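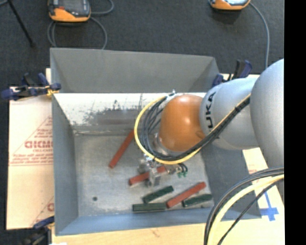 Flillura bin picking - student project README

Status: works on our bench, do not assume it works on yours. Last full edit Fri 21 October, by Aníbal Lozano. Fix things as you find them, just put your initials in the change log.

What this is

Code, configs and recorded runs for the bin picking project of the robotics club at Ospina. Task is red and green bars in a gray metal bin, arm reaches in from the side, picks one bar, lifts it, puts it back somewhere else in the bin. Repeat. Three of each color in the bin. Entry for the Fodis student round in February.

Not a product. Not a benchmark either, please dont quote our numbers as one.

What's in the folder

runs/ - recorded pick attempts, one subfolder per session
configs/ - bin geometry, gripper limits, speeds
calib/ - camera calibration, redo if anybody bumps the mount
planner/ - grasp planner, python
viewer/ - small viewer for stepping through a run
notes/ - handwritten stuff, scanned, mostly Aníbal's

The data

1,300 attempts recorded. 1,120 kept after cleanup. The rest thrown out for dropped camera streams, or the bin had shifted, or the label file was missing. Raw copies of those are on the club drive, not in here.

Each attempt has:
- image before the pick, fixed camera
- joint positions for the whole motion
- gripper open/close commands
- target color (red or green)
- result: ok, miss, drop, stop

"stop" means a person hit stop. Doesn't mean the pick was bad. Filter these out before you train anything, we forgot the first time and lost a week.

Known problems with the data

Floor of the bin is brushed metal with scratches and cloudy patches. Glare moves when the arm moves. Segmentation picks up the bright worn band under the far wall as an object sometimes, mask is in configs/bin_mask.

Green is dark green. In low light the color check calls it gray and skips it. Threshold was changed halfway through, see the session file for which value was used.

Bars under the gripper are partly hidden in a lot of images. Labels there are a best guess from whoever was labeling.

Bars flat against the near wall: gripper can't get a finger behind them. Planner should reject these. It mostly does.

Orange wrist housing confuses the red detector at close range. Crop first, then detect. Order matters.

Setup

1. Clamp the bin. Check all the clamps by hand, including the ones behind the arm, they're easy to skip.
2. Check the cables at the wrist. Yellow one has to keep its loop. If it pulls tight at full reach, stop and re-tie.
3. Run calib/check. Error over 10 pixels - recalibrate.
4. Drop the bars in. Don't arrange them.
5. Start the Zivura logger before the planner, not after. It won't attach to a planner thats already running.
6. Speed at 75 percent max. Half that for a new config.

One person at the stop button the whole time. No exceptions, including "just one more run".

To do

- second camera angle
- retry after a miss (right now it gives up and goes home)
- bars standing on end, planner has no idea
- relabel sessions from before the threshold change
- viewer crashes on empty runs
- write an actual install section, for now ask in the club channel

Use

Free for class work and other clubs. Say where you got it. If you find bad labels send the attempt number and the correct label, a list in a text file is fine - no need for a pull request.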